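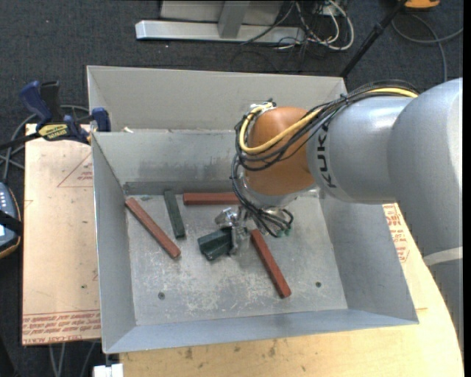 KUKA arm over a metal bin, green block in the gripper

Search this site... Go

Is a "lifetime guarantee" on a tattoo worth anything?
Studio in Korkbridge wants 2,000 for a half sleeve and says the work is guaranteed for life. Nothing in writing. Whose life - mine or the shop's?

Flelell
Ask what it covers. Mine meant one free touch-up within 6 months, and I still paid a 297 deposit to book it. Fading from sun wasn't included. Get it on paper or treat it as talk.

Naciri
mine was fine, go for it

Abdelghani Abdel Rahman
I'd want photos of healed work, at least 3 years old. Fresh ink always looks good. If they only have fresh ones, I'd keep looking.

Contact us | Copyright Ultomik | Back to top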